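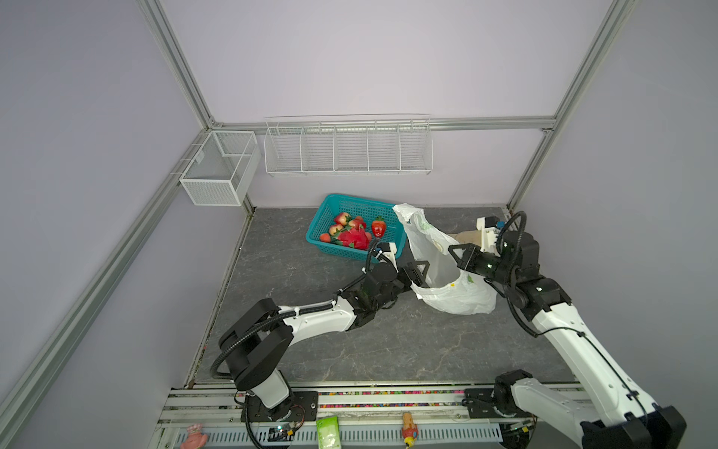
4. Setting up the turntable and importing records

This section covers connecting the Zulow turntable to a computer, making a first recording in Fostari, and splitting a side into tracks. It applies to firmware 3 and later. For cassette decks, see section 6.

Before you begin

You will need the turntable, the supplied USB lead, the earth wire and a computer with at least 14 GB of free disk space. Fostari must already be installed (section 2).

CAUTION: Leave the stylus guard on until step 5. A bent cantilever can't be repaired and is not covered by the warranty.

4.1 Connecting the turntable

1. Place the turntable on a firm, level surface. Keep it at least 600 mm from the loudspeakers.

2. Fit the platter, then the mat.

3. Hook the belt over the motor pulley through the opening in the platter. Turn the platter by hand several times and check that the belt runs flat.

4. Set the output switch on the rear panel to LINE if you are using USB. Set it to PHONO only if the signal goes to an amplifier with its own phono input.

5. Remove the stylus guard and set the tracking force as described on the card packed with your cartridge.

6. Connect the USB lead directly to the computer. Do not use an unpowered hub.

NOTE: If you hear a low hum with the arm at rest, attach the earth wire to the terminal marked GND. If the hum remains, move the power supply to a different socket.

4.2 Preparing the record

Dust and static cause most of the clicks heard in home transfers. Brush each side with a carbon fibre brush while the platter is turning, using light pressure, and lift the brush towards the outer edge. Used records should be cleaned with fluid and left to dry in a rack before playing. Put a cleaned record into a new inner sleeve, never back into the old one. 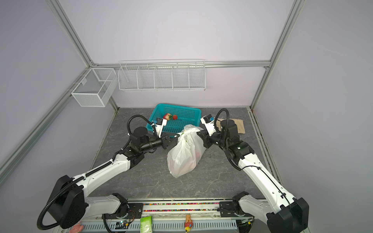 Inner sleeves should be lined with polythene or made from it entirely. Plain paper sheds fibres and can leave fine marks on the surface. Slide the record in with the opening facing upwards, then turn the sleeve so that its opening does not line up with that of the outer cover. A plastic bag knotted at the top, like the white one held between the two arms, is not a substitute for a sleeve and should not be used to store records.

4.3 Making a recording

1. Open Fostari and choose File, New Session.

2. Under Input, select Zulow USB. If it is not listed, close the program, reconnect the lead and start again.

3. Play the loudest passage on the side. Adjust the input level until the peaks reach -3 dB.

4. Return the arm to its rest, press Record, then lower the arm on to the lead-in groove.

5. Press Stop when the stylus reaches the run-out groove.

CAUTION: The arm does not lift by itself at the end of a side.

4.4 Splitting a side into tracks

1. Choose Edit, Find Gaps. Markers appear wherever the level drops for longer than the time set in Preferences.

2. Drag any marker that has been placed wrongly. Live albums and continuous pieces will usually need markers added by hand.

3. Enter the artist, album and track titles, or choose Look Up to search the Maeng catalogue.

4. Choose Export and select a format.

If Look Up returns error 1688, the catalogue could not be reached. Your recording is not affected, and titles can be added later from the Library window.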